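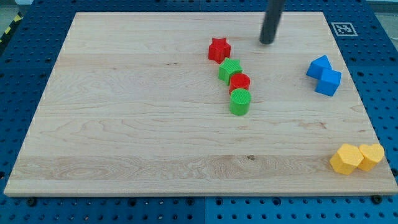 2 min read

Oiling a wood board, quick version

Do it when the wood looks pale and feels dry. Mine gets it every couple months, more in May when the windows are open all day.

Wash first. Hot water, drop of dish soap, both sides. Never soak it. Stand it on edge overnight — flat on the counter and one side stays damp and it cups.

Stains: coarse salt and half a lemon. Rub, leave 9 minutes, rinse. Onion smell, same thing. Beets, good luck.

Rough patches get 100 grit, then something finer. Go with the grain. Knots can be a bit proud of the rest so dont dig at them, just go light. Wipe off all the dust with a damp rag, let it dry again.

Oil: food-safe mineral oil. I use the Gullen one, the Paju is fine too but the cap leaks. Not olive oil, it goes rancid and you will smell it. Pour a puddle, spread with an old T-shirt. Ends and edges drink the most so go back over them. 2 coats, a few hours apart. Wipe off whatever is still sitting on top in teh morning.

Wax after if you want. Thin. Buff it.

Oily rags — lay them out flat outside to dry, don't ball them up in the trash.

Same routine works for spoons, rolling pins, knife handles. Not for anything varnished.

Next up: getting burnt rice off a pot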